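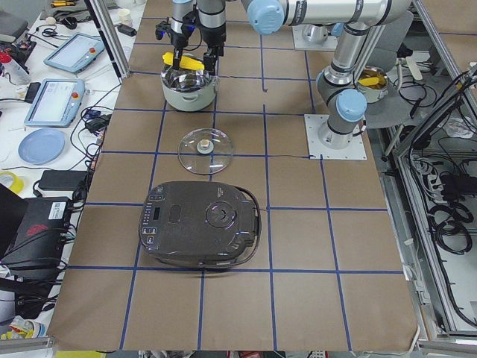

Quick one tonight becuase I have a train at stupid o'clock and haven't packed. Still no decent bag. Still no walking boots that don't leak either, but that's July's problem.

So. The allotment. Got the letter! Went up 30 places on the list in one go, which apparently happens when they split the big plots in half. Mine is number 132, bottom end, by the hedge. Mostly couch grass. A bath. Somebody's old rhubarb, which I am keeping and will fight anyone over.

Marion Sutherland has the plot next door and has been there for ever. She came over before I'd even got the gate shut and told me not to dig. Cover it, she said, cardboard and then muck, and leave it alone till autumn. I dug anyway. One strip, two hours, back gone. Went home and asked the neighbours for cardboard. 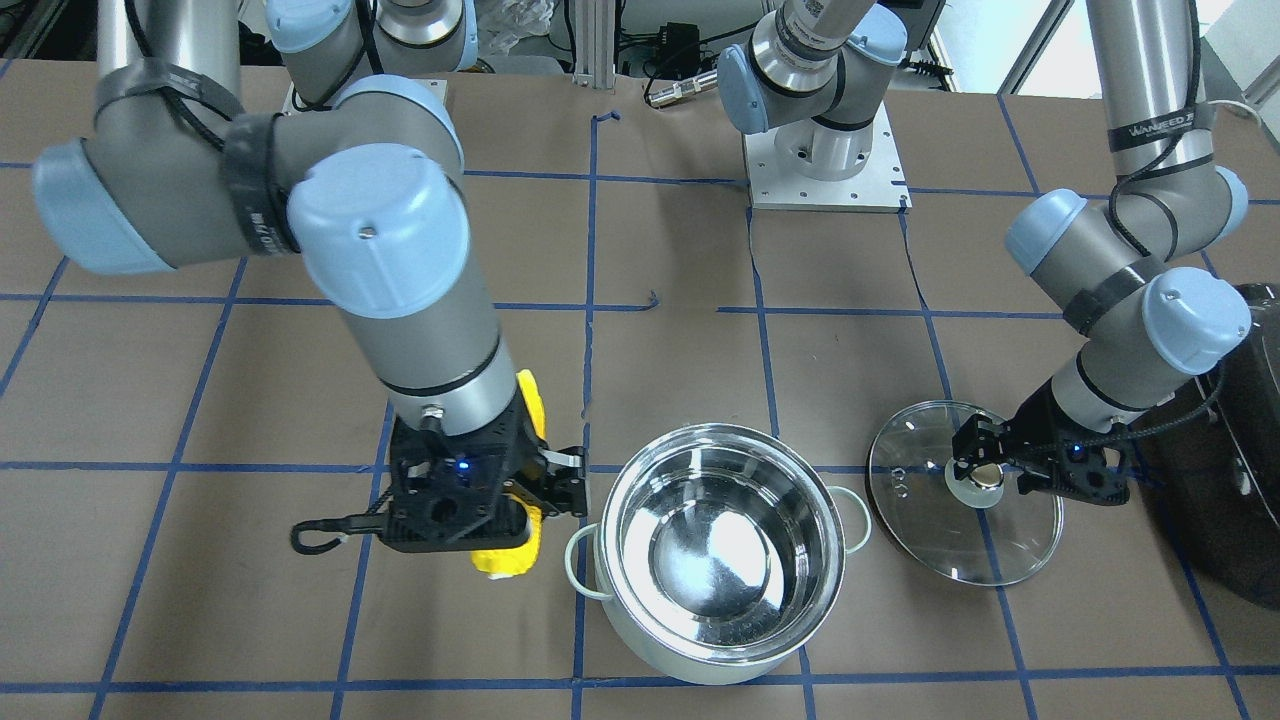

Seeds, then. Too late for half of what I wanted. Broad beans no. Parsnips probably no, Marion says maybe, in a voice that meant no. I've got courgettes on the kitchen windowsill, far too many, and some perilla that Sun-ja Chae gave me in a yoghurt pot with strict instructions about pinching out the tops. Never grown it. Love eating it. She wraps rice in the leaves and I could eat that every day of the week.

Potatoes went in the dug strip. Purves, the garden place past the roundabout, was selling off the last of the seed ones, all a bit wrinkly with long white sprouts. Fine. They want to grow, let them grow.

Money so far: rent for the year, potatoes, a second-hand fork, gloves. Didn't keep the receipts. Under 100 quid I think, and I'm not going to add it up.

Water is the thing I hadn't thought about. The tap is right up by the top gate and hoses aren't allowed, so it's cans, there and back, there and back. Marion has a 1,000 litre tank off her shed roof. I have no shed. I have a bath.

Right, packing. If anyone near me wants courgette plants pls shout, they need to be gone by the time I'm back.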